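Arm picks up two shirts when it should take one, then stops with a force fault

Posted by ferkis_bench
October 7, 2024

We have a single arm over a white table, with a frame of aluminum rail along the wall. The job is shirt handling. Two shirts sit on the table, one white and one maroon, and the arm is supposed to lift the maroon one, hold it up clear of the table, put it back down in an open spot, and then do the same with the white one. The program is our own and the task is called Wuster in our logs. The fingers are the stock soft-wedge kind, dark rubber over a frame, and they have been on the arm since June.

The problem is in the first step. In a run of 200 picks, 54 brought both shirts up together. When that happens the arm feels extra load partway up, the force limit trips, and the arm stops with cloth hanging from the fingers. Somebody then has to hit the stop, free the cloth by hand and restart. Twice the arm dropped several inches when the fault was cleared, while a person was reaching in under it. No one was hurt, but I don't want a third time.

What I have already checked, in order:

1. The table. I wanted to rule out a bad height value, so I cleared the shirts away and sent the fingers down wide open over bare table. Height was right to within what I can measure. The surface has some scuffs and a patch of smudges in the middle, and there is a line of black grime along the back edge. I left a folded white cloth at the right side and the vision step did not pick it up as a target. 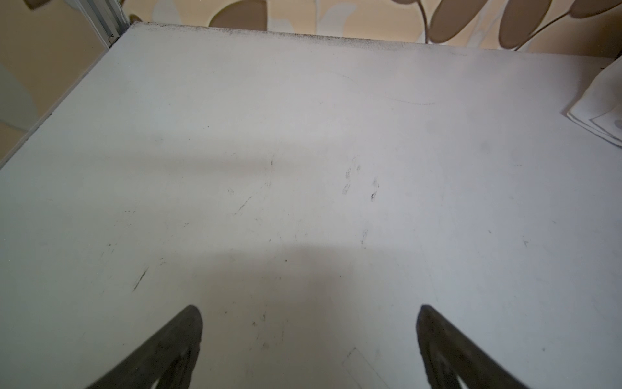 2. The grip force. I raised it and lowered it in small steps. Lower force drops the shirt more often and does not change the double picks much. Higher force makes the double picks worse.

3. The cloth. The maroon shirt has a bit of shine to it, so I thought it might be slipping and the fingers were biting deeper to make up for that. I swapped in a dull cotton shirt for 44 picks and the doubles still came.

4. The wrist camera. I went through saved pictures from the wrist. Some of them are no use for finding the table at all, because the wrist is tilted up and what you get is the wall, the rails, the wire baskets and the two shirts hanging.
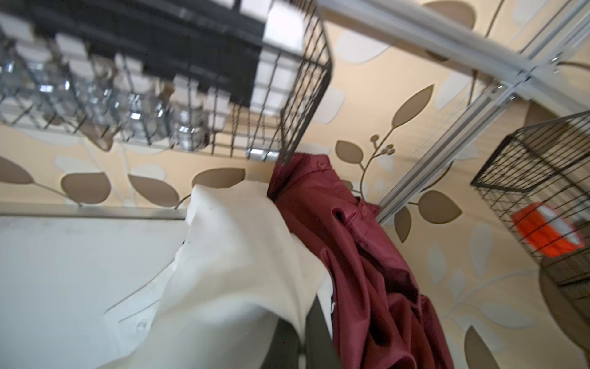

I did wonder about the baskets too. They are part of the storage on the rails, with jars in one and a box in the other, and nothing has ever been knocked out of them. I would still like to know whether a stopped arm with a shirt hanging from it could snag one. The wire looks like it would catch a sleeve easily.

The vision step gives one pick point per shirt, at the center of the largest patch of its color. The fingers then close at a fixed height above the table. That height is the same whether the shirt is flat or piled up.

5. The starting layout. We do not spread the shirts before a run. They get left as they land, so the maroon one is often lying in a heap on top of the white one. I have not sorted the fault log by layout yet, and that is what I plan to do next.

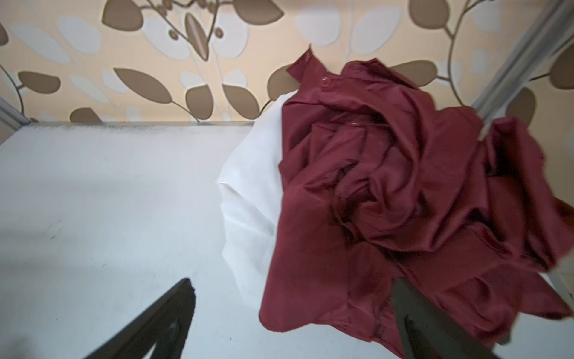
6. The fault reset. Our controller is a Fakhoury unit, and clearing the fault is one button press on the pendant. I have not changed anything in the reset routine.

So, two things I would like help with. How do I stop the double picks, and is there a sane way to clear the fault without the arm moving?

Edited to add: we do not have a force sensor in the fingers. The load reading comes from the joints.

irham_cells

Take the safety part first. Stop running until you know why the arm drops.

If it moves when you clear the fault, it could be that the controller goes back to a target it had before the stop. It could also be a payload setting. With two shirts in the fingers the load is higher than the program expects, though shirts are light and I would not expect inches of drop from that. A slow brake or a bad payload value for the gripper itself would be higher on my list. Have someone qualified test the brakes with the area clear. Then check that the gripper weight in the settings is the weight of the gripper you have mounted, fingers included.

Until that is sorted out:

Press the stop and leave it pressed while any hand is under the arm.
Do not clear the fault to get the cloth out. Cut power to the arm by your lockout procedure, prop or support the wrist if it can sag, and then pull the shirt free.
Put the reset where the person pressing it can see the whole table. One person does both jobs, the reaching in and the reset, so there is never a mix-up about who is ready.
After a reset, make the program wait at the spot where it stopped. It should need a second press to move, and that first move should be slow.

On the double picks, your fixed closing height is the cause, or most of it. With a heap on top of another heap, the same height that works for a flat shirt puts the tips well down into the pile. They pinch through the top layer and take whatever is under it. I would take the height from the top of the cloth at the pick point and go down a small amount from there. If you have no depth camera, come down slowly with the fingers open and watch the joint load for first contact. It is not very sensitive, but it beats a fixed number.

I would also move the pick point. The center of the color patch is the thickest part of a bundle and the most likely to have the other shirt under it. Choose a spot near the edge of the maroon area, away from any white. A raised fold or a collar that sticks up is a good target if your vision can find one.

About the baskets, put a keep-out zone around them in the controller and make it bigger than the arm needs. A shirt hangs well below the fingers and swings. The zone has to cover the cloth as well as the metal.

tablesaw_mo

Had the same thing with towels. We just spread everything out by hand before each run and it went away. Also clean the table, grime gets on the fingers and then they stick to stuff.

ferkis_bench

Thanks, both. I have stopped the runs. The gripper weight in our settings was wrong. It still had the value for the old fingers, which were 300 grams lighter than these. I don't know yet whether that explains the drop. The brake test has not been done, so the arm stays locked out for now.

I sorted the fault log by layout last night. Nearly all the double picks came from runs where one shirt was lying on the other. A few came from shirts side by side with a sleeve crossed over, and I had not thought of that case.

Spreading by hand would hide the problem for us — the piles are the point of the task. I will try the slow approach with the contact check, and edge picks after that. The table got wiped down anyway.

irham_cells

A wrong payload value is worth fixing, but don't let it close the question on the brakes. Test them with the correct weight entered and nothing in the fingers, then again with a known load.

For the crossed sleeves, add a short lift test. Raise the wrist a few inches, stop, and look at the table again. If the white patch has moved or gotten smaller, open the fingers low and pick somewhere else. You want to catch it before the load limit does.

Related topics
Joint load reading drifts after warm-up
Soft fingers tearing at the tip
How far should a keep-out zone extend for hanging cloth?
Arm sags when brakes release
Wuster task: finding a collar by color only
Reset button placement on a shared bench
Fakhoury pendant loses fault history after power cycle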